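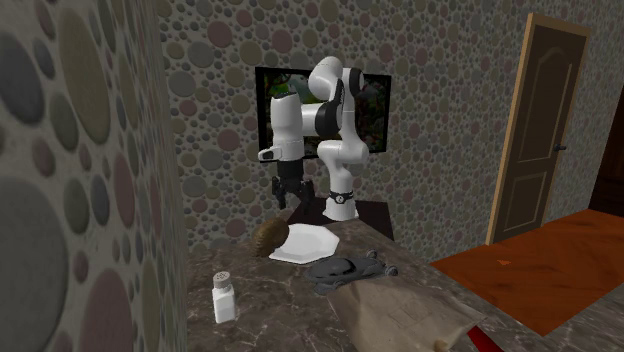 3.2 Collecting the demonstrations

I drove the simulated arm myself for the first 100 demonstrations, and then Sointu Nieminen took over for another 94, so we ended up with 194 in all. We used the Zuren hand controller (the cheap one, with the sticky trigger!) and I got used to it faster than I expected. You move your wrist, the gripper follows, and after an hour or so you stop thinking about it.

Figure 3. The arm over the marble countertop, gripper open, with the plate and the toy car in front of it.

My early runs are pretty wobbly. I kept stopping above an object to line up the fingers, and the policy picked up that habit right away – it would hover and hover before going down. Sointu moves in one smooth sweep, so we trained on her runs alone as a second condition and I'll compare the two in Section 4. Each episode was capped at 60 seconds, and anything longer got thrown out and done over. We also shuffled the wall pattern and counter texture between sessions, which I'd recommend to anybody trying this with a small set.

Last updated: April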